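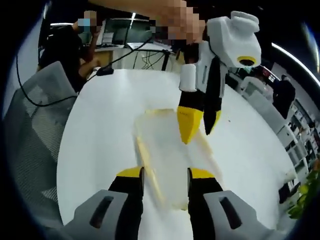

Trestano trays, read me first

Hi, I'm Wim Leemans and this is my little folder of notes on moving plastic trays about on a round table. There are 48 clips so far, 30 of them done in August (hot work!). Each one has its own text file saying which tray it was and where it ended up. I've left out 2 clips I'd labelled badly and will redo them. File names are all lower case, no spaces, please keep it that way if you add any.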